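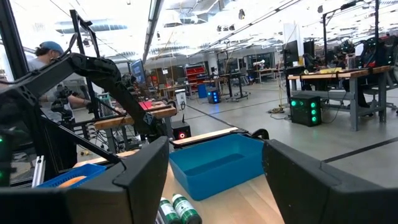 A blue bin and a shallow mesh basket on a light wooden tabletop.

The swifts have gone, the hedgehogs are eating for two seasons, and in Jasthorpe the phone starts ringing before breakfast

Saturday, September 16, 2023

Autumn is the second rush of the year for anyone who takes in wild animals, and it catches people out every time. Spring has the baby birds, which everybody expects. September has the late hedgehog litters, born in August or even after, that need to put on weight at a furious pace before the nights turn cold. Some of them simply run out of weeks.

I spent three days at the Jasthorpe wildlife hospital, which sits behind a row of garages at the bottom of a lane so narrow that the delivery van has to reverse the whole way back up. I had imagined something hushed and a bit clinical. What I found was a place that hums! There are washing machines going from seven in the morning, a radio in the kitchen turned down low, and a whiteboard covering most of one wall with every patient's number, weight and last meal written up in four colours of pen.

The hospital took in 442 hedgehogs last year, along with pigeons, rooks, a few bats and one extremely cross heron that had to be carried in with its beak pointing at the sky. On the morning I arrived there were 57 hedgehogs in the building, most of them young, and most of them asleep under strips of fleece. You hear them before you see them. They snuffle, they crunch, and now and then one lets out a sneeze far too big for its body.

Weighing comes first, and it is wonderful to watch. Each animal is lifted out in a folded towel, set on the scales, checked for ticks and looked over for any wobble in the walk, and then it's back to a clean bed with fresh food waiting. The whole thing takes a couple of minutes in practised hands. (It took me a good deal longer, and my hedgehog stayed in a tight, disapproving ball throughout.) The new weight goes on the board, and when a youngster has gained well overnight a little cheer goes round the room.

Lungworm is the big worry at this time of year. Young hedgehogs pick it up from the slugs and snails they eat, and a bad case leaves them rattling and thin. The staff look at droppings under a microscope every day, and the vet decides on treatment from there. I was allowed a turn at the eyepiece and saw, after much squinting, a tiny coiled thread moving across the slide. I have thought about it at several mealtimes.

The change everyone wanted to talk about, though, was out on the far side of the river. Since the spring the hospital has been working with Cadon, a farm of hedges and damp pasture, on a release scheme called Drivik. Recovered animals used to go back to whichever garden would have them. Now those with no safe home to return to spend their first nights in a fenced corner of an old orchard at Cadon, with nest boxes, water and a nightly supper, until the gate is opened and they can wander off when they like.

We drove over at dusk on my second evening with three hedgehogs in the back, and I am not sure I breathed much. The boxes were set down in the long grass. Two of the animals stayed put, noses working. The third marched out, walked straight across my boot and disappeared under an apple tree with a noise like someone eating crisps. I was grinning all the way home.

If you have a garden, there is plenty you can do before the clocks change. A shallow dish of water matters even in a wet month. Meaty cat or dog food is fine to put out; milk and bread are not. Check long grass before strimming and bonfires before lighting, and cut a small gap at the foot of the fence if your neighbours agree.

A hedgehog out in broad daylight, lying flat or staggering, needs help at once. Wear gloves, put it in a high-sided box with an old towel, and give it a wrapped warm water bottle with enough space to move away from it. Then ring your nearest rescue before offering any food. One that is trotting about at night and looks round and busy is best left to get on with things.

Any youngster that arrives at Jasthorpe too late in the season will stay until spring if it has to. There is a winter shed for them called Virk, newly insulated, with fresh hay stacked along one side and the first names already chalked on the doors.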